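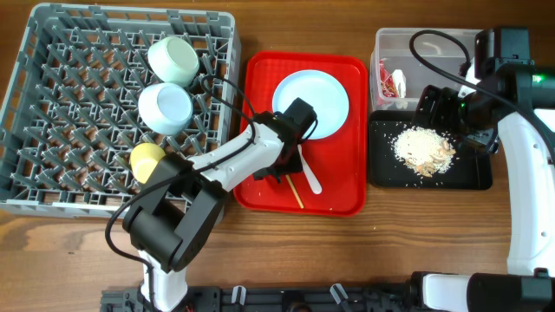 Figure 2. Cups upside down in a gray plastic dish rack, beside a red tray with a white plate.

3.2 Drying conditions
Households in Kellar and Makano returned 255 diary sheets. Air drying was the usual method in both towns - towel use was noted mainly in April. Sheets with gaps longer than 30 minutes were dropped.

Comments (2)
Jallach: Were lids logged separately?
Sombatkul: Table 5 has the wrong units.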